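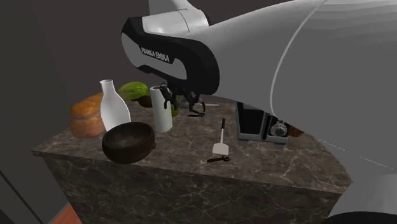 I've been rewriting our house rules for simulated kitchen tasks, and I want to get the reasoning down before I forget why half of them exist. We work with a Franka arm and a kitchen island, and the island is deliberately messy. On the current layout there's a loaf of bread, a white bottle, a paper towel roll standing near the middle, a brown bowl and a spatula lying flat on the marble. The fingers are partly open and pointing down between the roll and the spatula, and that gap is what started the whole argument over rule four.

Rule four used to say "keep a safe distance from upright objects." Great. How far is safe? Everybody on the Piltden project had a different number in their head, and all of them were sure theirs was the one we'd agreed on. Zoi Karagiannis finally asked me to show her where it was written down and I couldn't, so I got to write it down. (Fair enough.)

The new version says every scene file has to carry its own clearance value, in millimeters, next to the object it applies to. No global default. If you leave it out, the scene doesn't load. People hated this for a week or so and then stopped mentioning it, and I'm counting that as a win.

Next up is naming. I went through all 243 of our scene files in one long sitting with a lot of coffee, and 107 of them had at least one object with a name like "obj_new_2" or "thing_final". One had a "thing_final_final", and yes, that was me. Names now have to say what the object is in plain words, so a bowl is a bowl and a spatula is a spatula. If you truly can't tell what a model is supposed to be, you look it up in the Drolar library before you import it, and if it isn't there you pick a different one. I don't want to read a task instruction that says "pick up the item" ever again!

Then there's the one I care about most, the camera rule. It's very tempting to park the view somewhere pretty, way back, with the whole arm nicely in sight. Do that as well if you like, but every task now gets at least one close view too, even if the arm swallows up half the picture and covers things on the counter. Real cameras get blocked by real arms. If your success check only makes sense from a view with nothing in the way, I want to know that on day one and not in December when we're trying to finish the report.

Which brings me to success checks. Ours were sloppy. "Spatula in bowl" was passing if any part of the spatula crossed an invisible box over the bowl, so you could hover over it, drop nothing, and score. I reran 188 old passes with a stricter check - object released, fingers clear, nothing moving for two full seconds - and 19 of them flipped to fails. I'd been quoting that old score to people. Ouch. So the rule now is that nobody reports a number without the version of the check it came from, same line, no footnotes.

A few smaller ones, in no order:

Speed limits in simulation match the limits we'd use on hardware. I know it's slower. I know nothing can get hurt. I've watched people get used to a fast arm and then carry those habits straight over to the lab.

Anything the arm isn't supposed to touch still gets proper collision shapes. Appliances too, even when they're tucked off to the side and the task has nothing to do with them.

Random seeds get saved. All of them, including the boring runs.

If you change a scene after someone has used it for results, it gets a new name. You don't fix it quietly, even if it's only the bread that moved.

Devadiga, the little checking script that grew out of all this, handles the naming and clearance rules by itself now. It can't judge whether a camera view is any good, so that part is still two people looking at a screen and grumbling. I've got it hooked up to run every time somebody saves a scene, and it's pretty rude in its error messages (my doing, sorry Zoi).

Still open is what to do about soft things. Our bread is as stiff as a brick as far as the physics is concerned, and I don't have a rule for how we should say so in the write-ups. Right now I'm leaning toward a one-line note at the top of each task listing everything that would squish in real life and doesn't in ours. If you've got a format for that already, send it over and I'll happily steal it.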